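Rurnlow Gripper Comparison — Progress Report, December

Work package 2 compares the Hidine parallel gripper with the Treden compliant gripper on household appliance tasks. Both run on the same arm and controller. Trials with the Hidine are complete; Treden trials have started. The log holds 607 attempts to date, against a target of 2000.

Knob turning remains the hardest task. Most failed attempts are logged as slip on the grip bar or as a poor approach angle, and the two are now coded separately.

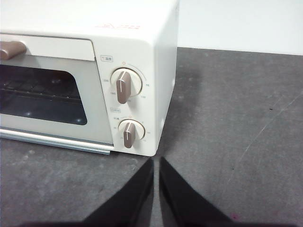

Figure 1. Gripper fingers below the lower knob, wrist camera.

Door tasks use the same start pose for both grippers. The force limit was lowered in the second block — earlier data are kept but reported apart.
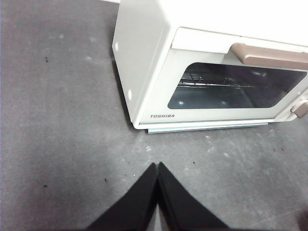 Will the change in force limit delay the final comparison?
The schedule allows for it, as only the first block of door trials has to be repeated.

Camera placement is under review. The fixed view shows the whole oven front and the counter before it, and will be used for scoring. Wrist views will serve for fault analysis. 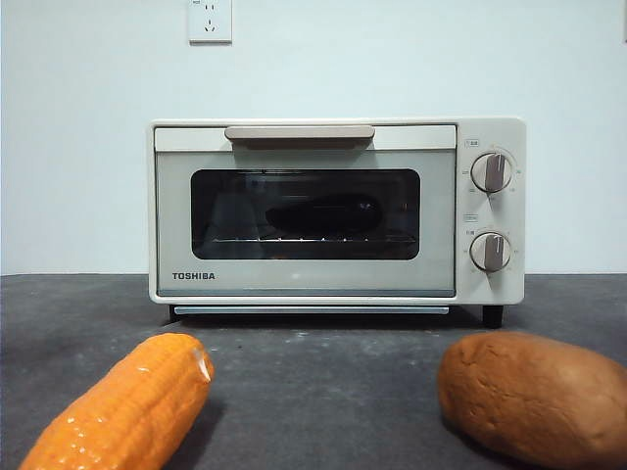

Conceição asked that each gripper be given at least 20 more knob trials before any ranking is reported, and considered the present slip counts too uneven to support one. The trials have been added to the January plan.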